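How I re-dress the hose on our bin-picking arm

If you run a picking cell for long enough you'll come in one morning, press start, and hear that little slap-slap-slap of an air hose hitting the side of a bin. Ours started doing it in September and I ignored it for far too long. By the time I gave in and had a proper look, the hose had a flat spot worn into it and one of the thin cables next to it was down to bare shielding. So I've redone the whole run, and a few people on the Fisance side have asked me how, so I'm writing it up while I still remember the order of things.

Our cell is called Harries (don't ask, it was named before I got here). It's a KUKA arm working over two grey bins, with the gripper coming straight down into the front one. The job is mixed items, so the wrist twists far more than it would if you were just moving cartons from A to B. All that twisting has to be soaked up by the hose and the cables riding with it, and if you've tied them too tight or too loose you'll find out fairly quickly.

What you'll need

A bag of cable ties, two widths if you have them. Flush cutters, and please use proper ones, not the kitchen scissors that live in our drawer. A soft marker or paint pen. A strip of bright tape. A tape measure. A torch. A tray to put old ties in so they don't end up in the bin with the items - I've had the gripper proudly deliver me a snipped cable tie, and it counted as a successful pick!

Before you touch anything

Park the arm somewhere you can reach the wrist without leaning. I keep a saved position for this, numbered 40 in our program, with the wrist at about waist height for me. If you're taller than I am, teach your own and save your back.

Then stop the cell the way your site says to stop it. For us that means drives off, air isolated and dumped, lock on, key in my pocket. Squeeze the hose to check the air has really gone. If it still feels hard, it's still got pressure in it and you need to go back and look at the dump valve.

Take a couple of photos of how the hose is now, from both sides. You will want these later. I was very sure I'd remember which side of the wrist the black cables went down, and I was wrong.

Step one: find the rub marks

Wipe the hose down with a dry rag and go along it with the torch. You're looking for shiny patches, flat patches and anywhere the colour has gone dull. Put a dot of marker at each one. Do the same on the arm itself, particularly the rounded covers near the wrist. Marks on the hose and marks on the arm should pair up, and each pair is a spot where your old routing was touching when it shouldn't have been.

If you can feel a ridge with your thumbnail, replace the hose. I tried to get another month out of mine and got nine hours.

Step two: take the old ties off from the gripper end

Work back toward the body of the arm. Going in this direction means the heavy part of the bundle stays held up while you work on the light part. Slide the cutter in with its flat side against the hose and snip the head of the tie, and drop it in your tray. Don't pull on the thin cables to free them. If one's stuck, there's another tie you haven't found yet.

Step three: set the loop

Everybody rushes this bit, me included. You want one loop beside the wrist joint, big enough that the wrist can turn to both of its limits without pulling it straight, and small enough that it doesn't swing into the bin wall. Start by fixing the bundle up on the arm with a single tie, snug but not biting. You should be able to twist the hose under it with two fingers.

Now let the hose hang and bring the end round to the wrist. Our new length between the last tie on the arm and the gripper fitting is 773 mm. Yours will be different unless you've got the same arm and the same gripper, so please don't cut to my number. I cut the full piece at 1314 mm to begin with, which left me plenty to trim.

Keep the thin cables on the inside of the loop and leave them a bit slacker than the hose. The hose is the tough one and it should take the pull.

Step four: turn the wrist by hand speed, not by program

Clear out, lock off, drives on, and jog in the slow mode with the pendant in your hand. Go to one limit, stop, look. Go to the other limit, stop, look. Then do the same with the arm down at its lowest pick point in each corner of the front bin. The corners are where ours always caught.

Bahman Talebi showed me a nice trick here, which is to put a strip of tape along the bin's top edge and jog past it. If the loop touches, the tape lifts or wrinkles and you don't have to trust your eyes from across the cell. If it does touch, stop the arm, lock off again and take the loop in by a finger's width, then repeat.

Step five: final ties

Once you're happy, lock off and add the rest. I use 7 in total now, down from a silly number before. Fewer ties means fewer hard points for the hose to bend over. Trim the tails if they point at anything they could snag. I sometimes leave them long for the first shift so I can pull one up a notch, and then forget for a fortnight, so maybe don't copy me on that.

Step six: check the bins haven't moved

It's easy to bump them while you're leaning in. Give each clamp a wiggle and retighten if you need to. Jahangir Talukder from Sterka looked after this cell before me and he used to run a few slow picks over an empty bin first, then put the items in. I still do it his way.

Put in things of different shapes and heights for the last test. Something boxy, something in a crinkly wrapper, a cup on its side. The cup is a good one because the gripper has to come at it from an odd angle and you get to see the loop move.

How often?

I look at ours with a torch every week and redo the ties whenever one has slid. The Hirketti cell down the hall runs a shorter arm and gets away with a lot less. If you hear slapping, go and look that day. It took me a whole afternoon the first time and it takes me under an hour now, including finding the cutters. 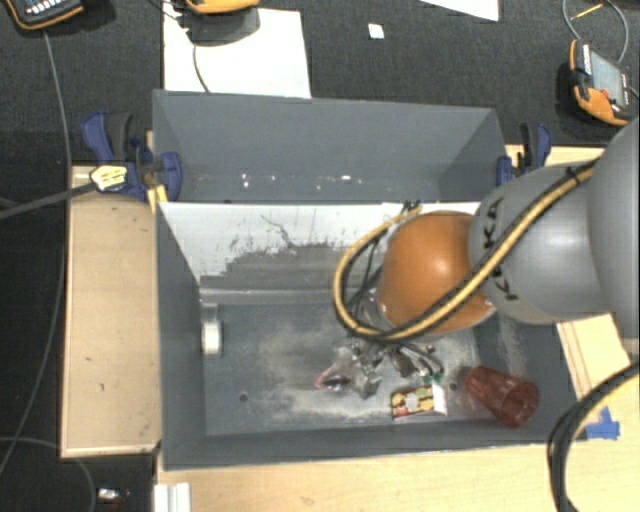

The yellow hose looped beside the wrist, with the gripper down in the front bin.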